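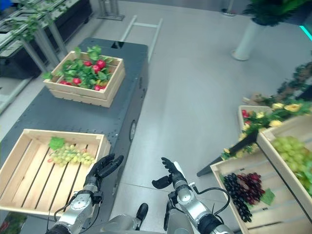 What is a level boundary in a multiplayer game map?

A level boundary is any surface, door or trigger that decides where a player may go, and which class of player may go there.

Chapter 3. Zones, Doors and Access Classes

3.1 Terms used in this chapter

A map is divided into zones. A zone is a closed volume of space with its own lighting set, spawn list and sound bank. Two zones meet at a connector, and every connector holds at least one gate. A gate may be a hinged door, a lift, a tunnel with a loading trigger, or an invisible plane that moves the player to new coordinates.

An access class is a value stored on the player and compared with a value stored on the gate. In the simplest scheme both are integers, and the gate opens when the player's value is equal to or greater than its own. This is called a ladder scheme. Most first projects use one, and many large projects never leave it.

A tag scheme stores a set of labels in place of the integer. The gate opens when the player holds at least one label on the gate's list. Tags cost more to maintain, but they allow a medic to enter a ward that a higher-ranked guard cannot.

3.2 The Clerndale map

The worked problems in Chapters 3 through 5 use Clerndale, a research station map built for team play. It has three zones: Surface, Works and Deep. Surface holds the main spawn. Works is reached by two stairwells and one freight lift. Deep is reached only through Works.

In its first release Clerndale used a ladder scheme with four levels. Tuva Strand, who drew the original floor plan, placed the level 3 gates on both stairwells and left the freight lift at level 1 so that maintenance players could move stock. Within a month most players were using the lift to enter Works without a card. The lift was raised to level 3, and the maintenance class lost its only route to half of its tasks.

The second release replaced the ladder with tags. The stairwells accept "security" and "research"; the lift accepts those two and "maintenance"; an inner gate between the lift lobby and the main corridor rejects "maintenance" alone. Players of that class can reach the stock rooms and go no farther. The same result could have been had in a ladder scheme by adding a fifth level, at the price of renumbering every gate in the map.

3.3 Cost of a new zone

Requests for new zones are common and are often written as if the zone were the only work involved. The author of a request should list four items before any modeling begins.

Connector. State which existing zone the new one joins and by what kind of gate. A zone joined by a single gate is a dead end, and defenders will hold that gate.

Travel time. Measure from the nearest spawn to the far wall of the new zone at walking speed. In Clerndale the walk from Surface spawn to the Deep control room takes 59 seconds. Lucian Nedelcu's rule for the project is that no added room may lengthen the longest walk.

Part count. Clerndale allows 2000 parts per zone before streaming is required. Works is close to the limit, and an extension there has to be paid for by merging or removing existing geometry.

Access list. Name every class that may enter. If the list is identical to that of a neighboring zone, the new gate has no function as a gate and should be an open doorway.

3.4 Server-side checks

The comparison between player and gate must run on the server. A client may play the card sound and start the door animation early to hide delay, but it must reverse both if the server refuses. The Skodden library, used in the exercises, exposes this as a single call that takes the player, the gate and a time stamp. Requests older than the gate's last state change are dropped.

A gate also needs a rule for the player who is standing in it when it closes. Three are in common use: the gate waits, the gate pushes the player back to the side of entry, or the gate closes without collision until the player has left. Clerndale uses the second for hinged doors and the first for lifts. Section 3.5 works through the collision test for each.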